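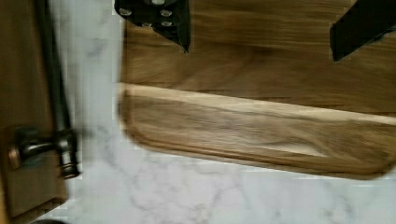

Gripper day! I've been looking forward to this since May. Ada gets her fingers checked every 2000 cycles and we hit that mark overnight, so out came the little drivers and the good lamp.

First job is always the finger screws. Go over each one with the torque driver, then a dab of paint pen across the head so you can see later if it's crept. I love a paint pen more than is reasonable.

Next, tip height. We bring her down slowly over a cutting board, stop, and slide a paper strip under each fingertip. Same drag on both sides and you're laughing. Left was a hair low today. One shim, fixed in 45 seconds, and I did a small dance.

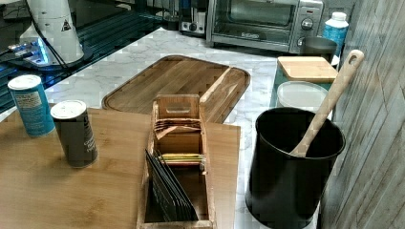 Tea packets are the real test, though. They're thin and slippery and they lean on each other, so any slop in the fingers shows up right away. If she can pick one without bringing its neighbour along, I'm happy.

Credit to Neema Laizer for the new tip profile. She filed the first set by hand at the Stultley workshop and the colour of the wear marks tells you exactly where the load is going. So clever.

Things I want to do before the next check: swap the wrist cable tie for a proper clip, clean the lens with something better than my sleeve, and re-zero with the spare fingers on.

Someone asked what grease we use on the slides. Very little! Wipe off the old stuff first, then a smear you can barely see. I went overboard once and spent 2 evenings cleaning it out.

Lilla gets the same treatment next, and her left slide has a squeak I'm dying to get at.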